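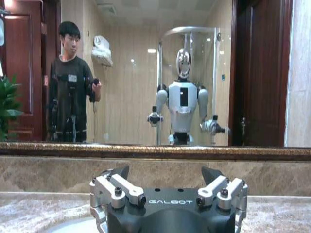
**Flerkwood Women's Hockey Club – minutes of the March meeting**

Held in the upstairs room at the rink, starting at 7.15 pm. Brodie Tawhiri in the chair. Apologies had come in from both of the under-12 coaches, who were on the ice with their players downstairs (we could hear them!).

**1. Last meeting's minutes**

Agreed, with one small correction: the spare goalie pads went to Ruvano on loan and were not given to them. Brodie will drop them a friendly line asking for them back before the summer break.

**2. Ice time for next season**

This took up a good part of the evening, as it usually does. The rink has offered us the same early slot as this year plus a later one, starting at 9 pm, which nobody with school-age children was very keen on. After plenty of back and forth we agreed to take the late slot for the senior side only, and to ask whether the under-12s could move half an hour earlier. Brodie to speak to the rink office and let everyone know by email.

**3. Money**

The balance stands at £1394, with all the ice bills paid up to the end of last month. The raffle at the home game against Beva brought in £300, a lovely result, and warm thanks go to everyone who sold tickets, baked, or stood by the door in the cold. We agreed to put the raffle money towards helmets and neck guards in the smaller sizes, as new starters are still sharing.

Subs will stay as they are. There was a suggestion of a discount for sisters, and people liked the idea, but we would like to see some sums first. Held over to the next meeting.

**4. Beginners' sessions**

We will run 2 taster sessions before the season proper, open to any woman or girl who can stand up on skates (and a few of us remember when that was a generous description of ourselves). Club sticks and helmets can be borrowed on the night. Anyone able to help on the ice should give their name to Brodie, and please do say if you would be happier lacing skates and pouring tea – that is every bit as useful.

**5. The Jelínek Cup**

We have been invited again and would very much like to go. The organisers want a list of players and one named goalie by the end of the month. A shared coach with Beva was talked over and generally welcomed, provided the kit bags fit underneath.

**6. Any other business**

- The second changing room door is sticking again. Reported to the rink.
- A single left glove, junior size, is in the lost property box.
- The end-of-season supper will be at the same place as last year. Please tell Brodie about any food allergies.

The meeting closed at 8.50 pm. The next one will be in the same room, with the date to follow once the ice times are settled.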